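Prirkex publica la versión 9 de su planificador para brazos en espacios domésticos

El equipo de Prirkex en Virkcombe ha puesto a disposición de todos la versión 9 de Lindsay, el planificador de movimiento en el que lleva trabajando desde abril con muchísima paciencia (y, según cuentan ellos mismos, con bastante café). La novedad principal es que el programa vuelve a calcular la trayectoria mientras el brazo se mueve, con un ciclo de 70 milisegundos.
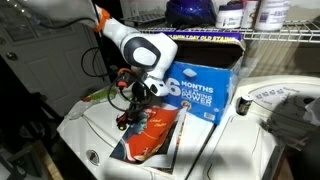

El brazo sobre la lavadora, con la pinza a la izquierda de una caja azul.

Para las pruebas se eligió un rincón de lavandería, que es de esos sitios donde a los planificadores de laboratorio les cuesta encontrar una salida limpia. Se ejecutaron 221 trayectorias y 107 de ellas obligaron a replanificar por el camino.
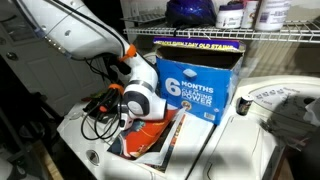
Lindsay trabaja con un mapa de distancias que se actualiza a trozos, de modo que solo se recalcula la zona que ha cambiado. El equipo le tiene especial cariño a esta parte, y se entiende: con una balda de rejilla encima de las máquinas y una caja abierta justo debajo, el margen para levantar la muñeca es pequeño, y los cables que cuelgan junto al brazo también entran en el modelo como volumen propio.

La percepción corre a cargo de Fakonier, el módulo que separa superficies y objetos, y que ahora admite etiquetas corregidas a mano.
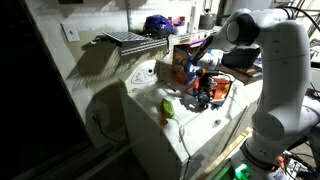 La pinza, encima de un objeto naranja y negro apoyado en la lavadora.

El código y la guía de instalación ya se pueden descargar desde la página del proyecto, y quienes usen la versión anterior tendrán que convertir antes sus archivos de configuración.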